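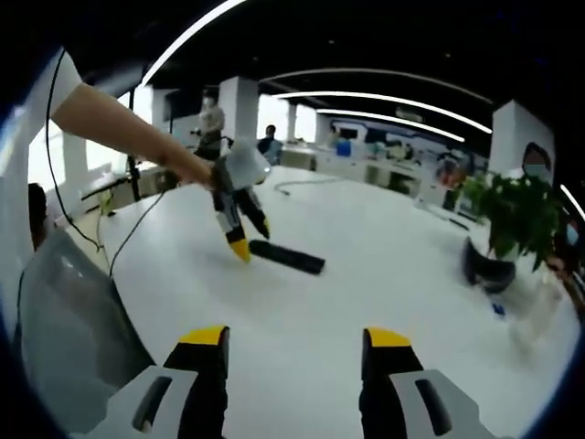 Re: Melamine desktop, cleaning off old wax

tdawber_a
White top, 73 cm deep. Furniture wax has gone yellow near the back. Is mineral spirits safe on melamine?

okabe_y
Yes. Wipe, wait 20 minutes, then dish soap and water. Repeat if it still feels tacky.

Lison582
Disagree. Spirits can get into the edge banding glue. Use warm soapy water only.

okabe_y
Keep it off the edges, then. Soap alone won't lift wax.

tdawber_a
Will test under the back corner first.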